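Clondden News
Home | Local | Community | Sport | What's On | Contact

Shared desks get drawers at Hultlow building

May 13, 2021 - By the Clondden News desk

People who work at the shared office in the Hultlow building have new places to keep their things. The centre has finished putting in 69 small cabinets, each with three drawers, and members began to use them in April.

Before this, most people carried everything home at the end of the day, or they left it on the desk and hoped it would still be there in the morning. The centre has 149 members but far fewer desks, so the same desk can have a different person on it every day. Cups, chargers and half-finished lunches were the most usual complaint in the members' survey last year.

The cabinets are grey, with black handles, and they were supplied by Kerkeck, a furniture firm from the other side of the river. They are low enough that the top can serve as a small side table. Members may leave a bowl or a drink there during the day, but the top must be clear when they go home. 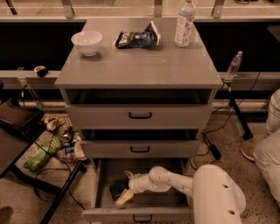
The bottom drawer is meant for bags, shoes and other larger things, and the two above it are for papers and food in closed packets. Open food is not allowed in any drawer overnight. The cleaners will look at the tops each evening, but they will not open a drawer unless there is a smell or a leak.

A member who wants a cabinet for the whole month pays a deposit of $200, and it is given back with the key. For shorter stays there is a daily rate of $2. The centre says that around half of the cabinets are already taken, mostly by members who come by bicycle and do not want to carry much.

Not everyone is satisfied. Some members on the upper floor have asked for a quieter kind of drawer, as the sound of closing travels easily between the desks. The centre has asked Kerkeck for soft pads and is waiting for a price.

The next stage is the kitchen on the ground floor, where the old cupboards will be changed during the winter. Aoki, the café next door, has offered to sell hot drinks at member price while the kitchen is closed.

Keys can be collected at the front counter between 9 am and 4 pm.

Shares: 14 | Comments: 6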